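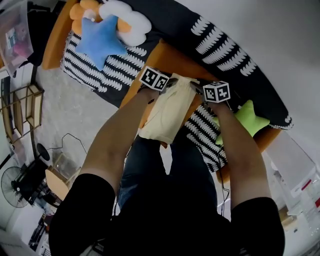
Guncombe day room to get weekly sofa reset

Soft furnishings in the Guncombe day room will be put in order every Tuesday from October, under a routine drawn up by Bok-nam Chae. The work covers the orange-framed sofa, its black cover with the white wavy stripes, and the plush cushions, among them a blue star and a white cloud.

Cream cloths are to be folded at the sofa and stored flat. The patterned cover is pulled tight over the seat first, then the backrest. Cushions go back last – stars at the front, cloud behind.

Chae has set a limit of 12 minutes for the sofa and 22 for the whole room, including the shelf unit. The floor around the fan and stool is swept separately. A second room, at Jurkham, will adopt the same order of work later in the year.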